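Accueil > Formations > Robotique de service > Projets étudiants > Rapport Stanciu

Ce site utilise des cookies pour mesurer son audience. Accepter | Refuser | Personnaliser

Projet Stanciu - écrire les règles avant d'écrire le code

Notre binôme (Iona Purves et Craig Morrison) devait rédiger une charte de bonnes pratiques pour la manipulation à deux bras, et on s'est vraiment pris au jeu ! On est partis des normes vues en cours, ISO 10218 surtout, puis on a confronté chaque règle à de vraies tâches ménagères. Le sac-poubelle est vite devenu notre cas préféré : c'est souple, ça se froisse, et deux pinces doivent y travailler sans se gêner. 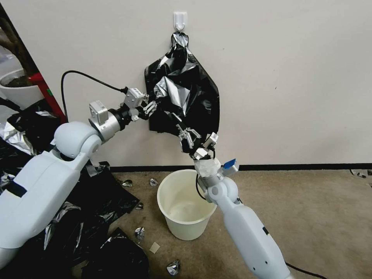 La règle qui nous a le plus occupés concerne la zone commune aux deux bras. Un seul bras tire à la fois, l'autre maintient - et on arrête tout si quelqu'un entre dans le périmètre. Viennent ensuite les câbles, à contrôler avant chaque série, puis le sol, à dégager dès que des déchets s'approchent des bras.

En août, nous avons relu 444 essais avec cette grille. Dans 34 d'entre eux, au moins une règle n'était pas respectée, presque toujours celle des câbles. On ne s'y attendait pas du tout, et c'est ce qui nous a fait réécrire la section 2 de la charte.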